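Section 4. Fitting and Checking the Handheld Gripper

This section is for members of the Hornum robotics club who have a Ghauri gripper on loan for home practice. Finish Section 2 (charging and sign-out) before starting.

1. Sit down with clear space in front of you. The gripper can be used from a chair or the edge of a bed.

2. Read the code on the white label and enter it in the Fomen log. Depending on how the unit is held, the characters may read upside down. Enter them in normal order, with any leading zero.

3. Check the screws on the device body. Tighten by hand only.

CAUTION: Do not use a power driver. The threads in the body strip easily.

4. Wrap your fingers around the grip and squeeze the trigger slowly, then let go. Repeat 19 times. The travel should feel the same each time.

5. Look at the yellow brackets from the front. They must stand next to each other without rubbing on the black frame. If they rub, stop and go to Section 6.

6. Extend your arm and hold the unit still while Fotodus records a test clip. Keep the clip under 80 seconds.

NOTE: Loose bracelets and long sleeves can catch on the trigger. Push them up the arm before recording.

7. Play the clip back. Both brackets should stay in view for the whole clip. If they do not, reseat the mount and repeat step 6.

8. Fold clothes, towels or other practice items and set them within reach - the July task list uses soft items only.

CAUTION: Do not leave the gripper on bedding while it is charging.

9. Upload the test clip under the same code you entered in step 2. Clips filed under a different code are not scored.

Units that fail step 4 or step 5 go back to the club cabinet with a red tag. Do not open the body.

Last revised February 23, 2020 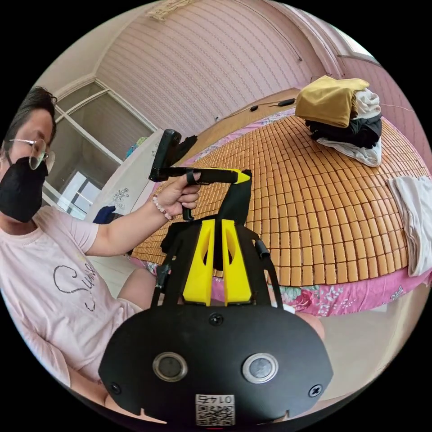 2 min read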